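Notebook, automation bench, plate transfer task
22/10/2018

Continuing from the Trustberg pages. Goal for this stretch is narrow: decide whether the arm can take over moving plates between holders on the breadboard, so that whoever is on the bench doesn't have to stand there for it. Background question from the Pilard people is wider (they want to know if the same setup could later clear a counter or load a dishwasher). Notes on that further down. Keeping the two apart, as the last set of pages mixed them and became hard to read.

Simulation first, hardware later. Geometry came from the Fedus drawings. Table, mounting plate, breadboard and both holders are in. I left the breadboard diagonal to the table because that is how Yeoh wants it on the real bench, and straightening it would only hide the problem. The wrist angle has to be solved against the board, and any error there shows up at the holder as a twisted plate.

Run settings: 343 transfers per batch, random offset on plate position within the holder, random small rotation. Fingers open to full before descent. No vision in this batch. Poses are read straight from the simulator, so these numbers say nothing yet about finding a plate that someone has put down crooked.

Batch A. All 343 completed without a stop. Good, but the contact model was still set stiff from the bracket work, and plates in this model don't flex. Discarded for anything but timing.

Batch B. Contact softened. 40 transfers failed. Sorted the logs by failure type instead of by run number and most of them are the same event: one finger touches the rim of the holder on the way down, the arm keeps pushing, the plate lifts out on one side. The remainder are releases a little too high, where the plate drops and settles on a corner pin. A person would nudge it flat with one finger and not remember doing it. The controller logs it as placed and goes home.

Changed the approach height and added a force check 100 steps before closing. Reset to the start of the sequence for Batch C, with the black plate in the holder marked IN and the white plate in the lower one.

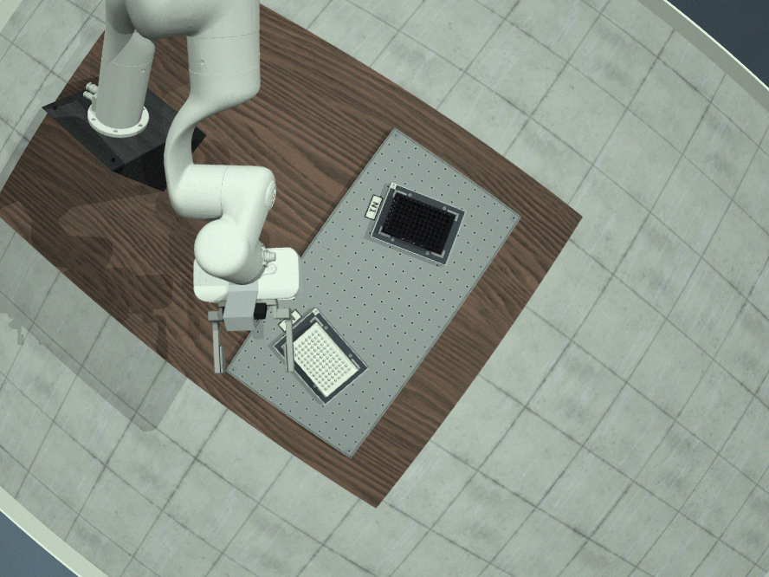
Can a machine take over a chore like this one yet?

For plates of one size going between fixed holders it can, provided somebody checks the seating afterward; for chores where the objects change shape or turn up in new places, it is not ready to be left alone.

Batch C. Rim contacts gone except where the rotation offset was at its limit. High releases still there. The force check catches them only if the fingers are still closed when the plate meets the pins, so it needs to run on release as well. Not done yet. The release routine is shared with the Trustberg bracket job and I don't want to break that one. Copy the routine, rename it, edit the copy.

Total over A, B, C and the partial repeats: 1,307 transfers. Of these only the B and C runs should be quoted to anyone, and with the contact settings attached.

Timing. The arm is slower than a person on a single transfer and I see no point in arguing about it. Speeding up the descent brings the rim contacts back. Speeding up the travel between holders is fairly safe, but the saving is small because most of the cycle is spent near the plates. Where it could win is unattended hours, and that depends entirely on what it does after a bad seat. At present it does nothing useful. It should stop with the fingers open and clear of the board. Write this up as a requirement before the hardware trial.

On the household question. I went through the Pilard list and marked each chore by what it would need that this job does not.

Loading a dishwasher: mixed shapes, a rack that moves, items that touch each other, food residue changing the grip. Every one of those is outside the present setup.

Wiping a counter: contact along the whole path. The motion is easy enough to program. Knowing when the surface is clean is a separate job with a separate sensor.

Folding towels: no. The grasp points move when you pick the thing up. People have shown it working slowly on single items, and I would not promise more than that.

Putting cans on a shelf: closest to ours. Rigid, repeatable, one size per row. Would need vision to find the row and some tolerance for a dented can.

Sorting small hardware into bins (shop floor, not household): a bowl feeder does this better than an arm, and has for decades. Told them so.

The pattern is that chores sound easy or hard according to how tiring they are for a person. For the arm, the count of unknowns at the moment of grasp matters more. Plate transfer has nearly none, and we still got 40 failures out of a batch of 343 with a contact model I consider forgiving.

Open items:

Force check on release, in the copied routine.
Stop condition after a bad seat. Decide who or what clears it.
Rerun Batch C with plate flex turned on. The plastic ones bow in the middle when squeezed on the long sides.
Ask Yeoh for a measured rim height. The drawing and the model disagree, and I used the drawing.
Try a chamfer on the holder rim in the model. If a printed part removes the rim contacts, that is cheaper than any amount of tuning, and the bench staff would benefit when loading by hand.
Finger tips: leave alone until the hardware is here. Friction in the simulator is a guess.

Hardware trial is penciled in for December if Fedus releases the mounting plate. The bolt pattern on the revised drawing does not match the one I modeled. Probably harmless for reach, but the base would sit slightly rotated and every taught pose would shift with it. Check this before anyone drills the table.

Saved the Batch C logs with the settings file in the same folder. The Batch B settings were overwritten once, then rebuilt from the printed copy taped in on the previous page.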